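Dolo's diary

21 June 2023

Longest day of the year, and I spent most of it indoors with the tax folder and a fan that clicks. I had big plans to be up at dawn and walk to the top of Cultley Hill with everybody else (there's a group that goes every year with thermoses), but the alarm went off and I turned it off and that was that. So, sunrise: missed. Sunset: saw it from the kitchen sink with my hands in the water, and it was pretty good!

The bread, first. I've been keeping a sourdough starter going since March and it has been a moody thing the whole time. Today's loaf was the best so far, which isn't saying much if you saw the others. It rose, it browned, it had holes in it. I ate the heel standing up with too much butter and then ate another slice because the first one didn't count. I left it overnight in the fridge this time, on Annatjie Kekana's advice, and used less water than the book says. She bakes for half her street and she thinks the book was written for people with colder kitchens. Mine was 81 degrees by ten in the morning, so she may have a point.

After that I did the folding. You know the moment when you have dough that's all slack and blobby, and you take hold of the middle and it creases up over itself? I find that so satisfying. I could do it all day. I did it four times, for tomorrow's loaf, and put the bowl away with a plate on top. 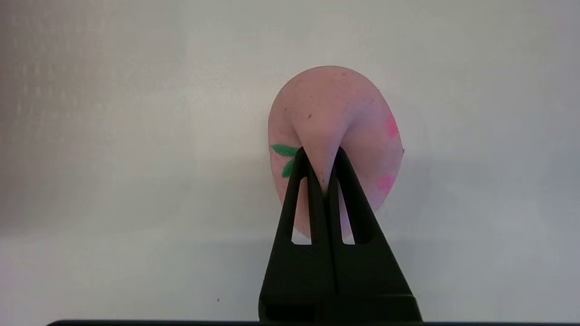

The garden, such as it is

Two tomatoes are showing color. Two! Out of six plants. The neighbors down the block have them by the bucket already and keep leaving bags on people's porches, which is very kind and also a little bit insulting.

I watered at seven, before it got hot, and again after supper. The beans have climbed past the top of the poles and are waving around looking for something else to grab. I tied them back down with some of the green twine and I give it three days. Something is eating the basil. I went out with the flashlight last night to catch whoever it is and found one slug, very small, who can't possibly be responsible for all of it.

The rain barrel is down to the last few inches. I keep telling myself I'll get a second one. I looked them up over lunch and the nice ones cost more than my bike did, so the second barrel can stay an idea for now.

I also pulled up the rest of the spinach, which had bolted weeks ago and was just standing there being tall. The space looks so bare. Maybe late carrots? I have half a packet from last year and I don't know if they keep.

The walk

Around four I gave up on the receipts and went down to the river path. I'm trying to get to 2,000 miles by the time I turn sixty, and as of tonight the notebook says 991, so I'm not quite halfway and had better get moving. Today was only five, out to the Dullport bridge and back by the road. It was hot enough that the tar was soft at the edges and I had the whole path to myself except for a man with a very old spaniel. The spaniel sat down in the shade and declined to go any farther. I understood completely.

The water's low. You can see the whole gravel bar under the bridge now, and there were swallows going in and out from underneath, so many that I leaned on the rail and lost half an hour. I forgot my hat. My nose is already pink and tomorrow it'll peel, same as every June.

On the way back I stopped at Ntuli's for milk and came out with milk, crackers, a magazine, a bag of cherries and a card for my sister, whose birthday was last week. The card says "Better late" on it. They must sell a lot of those. 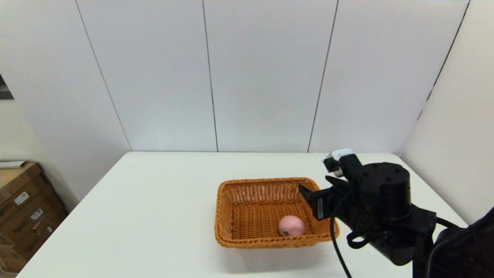
Written at the kitchen table by Fionnuala Heffernan

Back again after a shower and a bowl of cold noodles. I wanted to get this down before bed – my sister finally called. She wasn't mad about the birthday at all, she'd forgotten mine two years running and was hoping I wouldn't bring it up (I brought it up). We talked for over an hour. She's thinking of selling the house. She has been thinking of selling the house for as long as I can remember, but this time she's had somebody in to look at the roof, and she used the word "condo" without making a face. I could hear that there was no face.

I don't know how I feel about it. I've never even lived there, and I still got a lump in my throat about the back stairs. We used to slide down them on couch cushions when I came to stay with the kids. I told her to keep the cushions.

Then Dolo wanted in, then out, then in again. He's slept on the porch chair for most of this heat and he smells like warm dust – I put his name at the top of this diary when he was a kitten and it's too late to change it now, even though he has never contributed a word. He's on the tax folder as I write. I'm on page 807 of the big Russian novel and was going to finish the chapter tonight, but my eyes are closing and I've read the same paragraph three times. Somebody has gone to somebody's estate. There are horses.

Still light in the west and it's past nine-thirty. Windows are all open. Tomorrow: bake the loaf early, mail the card, find the hat, and do the receipts for real.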